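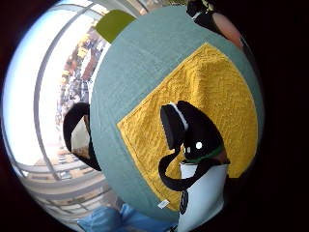 Family Room & Play > Soft Seating > Fabric and Cleaning

Filten round floor cushion, teal with the mustard patch — worth it?

mossgate
Posted September 2, 2025
The Filten listing says "keeps its shape for years" and I don't buy it. Every stuffed round thing I've owned went flat on one side. Price is $135, with the patch sewn on. Does the patch hold up? The bumpy fabric looks like a crumb magnet to me.

dellwood7
We've had the teal one since spring. Still round. The patch does catch crumbs, but I run the vacuum brush over it and move on. My kids pile their stuffed animals against it, penguin included, and none of the stitching has come loose.

mossgate
Since spring is what, one season? I asked about years.

parkbench_lou
Agree with mossgate. I had the Hinden version and it slumped in 4 months. Seam on the patch started to pucker after the second wash too. "Machine washable" means it fits in the machine, I guess.
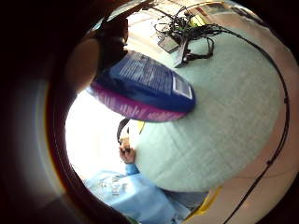
My other gripe is snacks. We do chips at the round table and I still find grease spots on the cushion across the room. A smooth cotton you can wipe. That nubby stuff you can't, you just push the salt further in.

dellwood7
So don't let people eat on it? Chips stay at the table in our house. Also the Hinden has a different fill, loose beads. The Filten is packed foam scraps.

tinroof
Is it, though? The page I read says "premium blend." That could be anything. I'd unzip one in the store before paying.

dellwood7
Mine has no zipper on the inner bag. The foam part came from customer service.

tinroof
Well, there you go.

mossgate
So we can't look inside and have to take their word for it. I may get the plain Godard for less and skip the patch — it's decoration anyway.

parkbench_lou
Godard's handles are thin. Check those first.

2 people are following this thread
Shares: 7

Comments

oatmeal_k: Pap makes a refill bag, but measure the opening before you order. Mine didn't fit.

rue_b: Bought the teal one on sale. It's fine. It's a cushion.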